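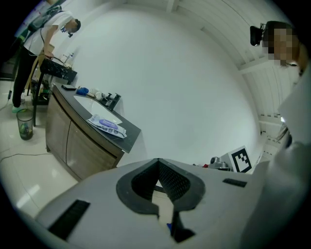 Session 5 handout: the bathroom task fault

Notes by Debora Mazza, typed up fast from the board. Read before the practical. Slides to follow.

Background

Hand-held gripper, wiping and tidying jobs round a basin. Black faucet, wet wipes and a cloth by the sink, small items on the countertop. Marker board at the foot of the wall. Head cameras worn as well. Object set for this exercise = the Wiscombe list, on the shelf by the door.

What went wrong

Batch of 179 runs recorded in March. All marked good at the time. When Ilaria De Luca replayed them in Trorka, 95 had the gripper path drifting away from the countertop. Worst ones ended up with the jaw inside the cabinet doors. Obviously impossible. Replay on the arm was stopped by hand before contact, no damage, but it was close and the stop button was further away than it should of been.

Cause (as far as we got)

- marker board knocked between runs, put back by eye
- start pose taken once at the top of the batch, never taken again
- plain white wall = very little for the tracking to hold on to. Shiny floor tiles make it worse, reflections move when you move
- drift check was switched on but the limit was set so wide it never fired

First two are certain. Third is likely, we only have replays to go on. Fourth is just embarassing.

Things we ruled out

Jaw lining: looked at it, fine. Clock offset between gripper and head cameras: checked, small and steady. Havotano log shows no dropped frames in the bad runs.

Safety points, please learn these

1. Never send a new path to the arm at full speed. Slow pass first, jaw open, nothing in the basin.
2. One person on the stop button, and that person does nothing else. Not reading the screen, not holding the cable.
3. Cables on the floor: route along the wall before you start. Two people bending and stepping back in a small room is how trips happen.
4. Backpack straps done up. Loose cabling catches on tap levers and cabinet doors.
5. If the marker moves, even a bit, stop. New start pose, new batch number. Do not nudge it back and carry on.
6. Water off at the valve unless the task sheet says otherwise.

Drift check, new version

Put gripper in the dock, record, do the task, back to the dock, record again. The two dock poses should agree. Limit is now 6 mm. Over that, bin the run, write the reason in the log. "Bad run" is not a reason.

For next time

Read Giáp, the chapter on loop closing (skip the proofs). Then take one good run and one bad run from the shared folder and find the moment they part. Half a page, a sketch is fine. Hand in to Ilaria, not me, I'm away.

Anyone who hasn't signed the arm safety sheet can't do the practical.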